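Search this site Search Go

THE SECOND LIFE OF THE OFFICE TOWER

Old desktop computers rarely break. They get slow, somebody orders new ones, and the old ones go into a closet. Rhona Rankin has been emptying closets like that since 2000, first on her own with a van and now with a crew of four in a metal-sided unit on the edge of Jerley.

Her shop, Preson, takes in desktops from schools, dental offices and town departments. The ones worth fixing are fixed and sold. The rest are taken apart by hand and sorted.

"People think we shred them," Rankin says. "A shredder gives you a pile of mixed bits. A screwdriver gives you a power supply you can sell."

The work starts with the side panel. On most cases it comes off with two thumbscrews and a pull toward the back. After that, Euan Imrie lays the tower on its side, unplugs the cables and takes out the memory. Drives go next, and they go straight into a locked cabinet. Customers ask about drives more than anything else, so each one is logged against the machine it came from before it is wiped.

Imrie can strip a common office tower in 27 minutes if the screws behave. Small cases take longer. The makers fold a lot of metal into a tight space, and the drive cage often has to come out before you can reach the board. He keeps the cages. A case with a missing cage is hard to resell, and replacements cost more than they should.

Screws are a subject of their own here. Hard drives and case panels mostly use the coarser thread, while optical drives and many laptop parts take a finer one. Kenna Innes sorts them into jars on Friday afternoons and sells them in bags of 25 to home builders, who lose them constantly.

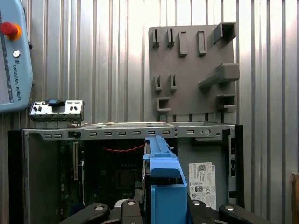 Bare cases are the hardest thing to move. Steel prices go up and down, and an empty chassis is mostly air, so a full truckload doesn't weigh much. Rankin holds on to the clean ones with good rails and vents that aren't bent. A buyer in Mindia takes them in batches for classroom kits, where students put a working computer together from used parts.

Nahuel Olivares teaches one of those classes. He prefers older cases, with their wide bays and room for a beginner's hands. The edges can be sharp, and he makes everyone wear gloves for the first session.

For anyone with a tower in the basement, Rankin's advice is short. Copy your files off first. Leave the drive in if you want it wiped and logged, or take it out and keep it. Don't throw away the power cord. Don't tape the side panel on if the screws are missing, as the glue has to be scraped off later.

Preson takes drop-offs on weekday mornings. Monitors are accepted too, but not the old glass ones.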